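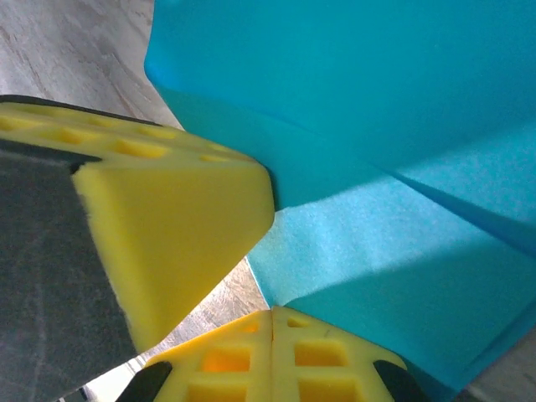 Según Precious Umali, el azul no «enfría» nada por sí solo, depende de lo que tenga al lado, y pregunta si entonces sobra la división en cálidos y fríos. No sobra. Se matiza. De ahí sale casi toda la sesión de hoy.

Usamos cookies para mejorar su experiencia. Aceptar / Configurar

Color, sesión 3. 16 nov 2021

1. Repaso rápido
Tono, valor, saturación. No confundir valor con saturación (en el parcial pasó mucho). Truco: entornar los ojos, el tono se pierde antes que el valor.

2. Contraste simultáneo
Un mismo gris sobre amarillo tira a violeta, sobre azul tira a naranja. El ojo pone el complementario. Chevreul, 1839, trabajaba en los Gobelinos: se quejaban de los negros de los tapices, el tinte estaba bien, el problema eran los colores vecinos. Leer el capítulo en el dossier, págs. de la 1 a la 25.

Ojo: el efecto crece si el gris y el fondo tienen un valor parecido. Con mucha diferencia de claro a oscuro casi no se nota.
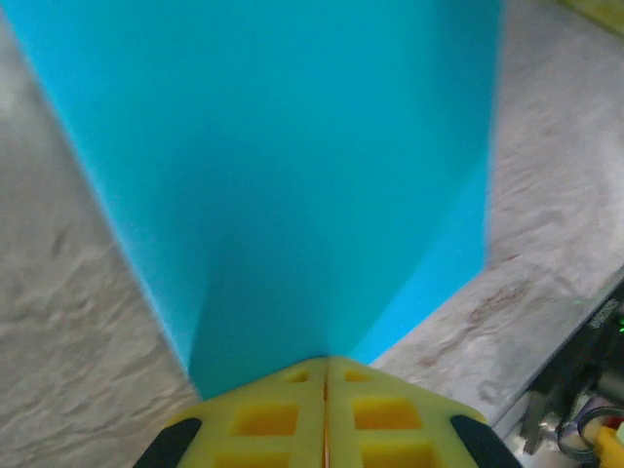 Y al revés, si lo que queremos es anular el efecto, se añade al gris un poco del color del fondo. Poco. Probar primero en papel aparte, que luego vienen los disgustos. Elsa Hedlund lo resolvió con un filete negro entre los dos tonos, tambien vale.

3. Extensión
Goethe e Itten: amarillo 3, violeta 9. Naranja 4, azul 8. Rojo y verde, 6 y 6. Son proporciones de superficie para colores puros, en cuanto se baja la saturación dejan de servir. No memorizar como receta. Albers va por otro lado: probar, mirar, volver a probar.

4. Color y fondo con dibujo
Fondos con veta, estampados, papeles pintados. El color plano se adelanta, se lee como figura aunque sea pequeño. Cuanto mas movido el fondo, más limpio tiene que ser el borde.

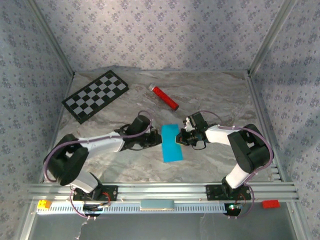
Fig. 3. Azul plano sobre veta gris y beige. Paredes con papel de flores.

Para el próximo día
- Lámina de contraste, el mismo gris en dos fondos. Gouache Zorer o cualquier otro, papel sin brillo.
- Traer tijeras y pegamento, en el aula 323 no hay.
- Quien falte la entrega en el casillero, con nombre por detrás.

Buscar en el sitio Buscar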